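Come write for the Hustlow corrections desk!

Hi, I'm Corinne Quintanilla, and I run the corrections desk at Hustlow, a small news site that checks what the bigger papers print about political groups and parties. We're looking for a part-time fact checker to start in January (15 hours a week, mostly mornings, and you can work from home).

You'd be reading stories, calling press offices, digging up the original speech or statement and writing a short note on what was really said. It's slow work some days, but I love it! Selamawit Assefa will train you for the first 12 shifts.
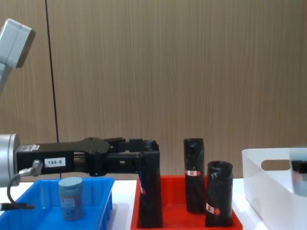
A second language is a big plus, and you should be okay with getting grumpy phone calls from editors. Send me two writing samples and a few lines about yourself by noon on January 15.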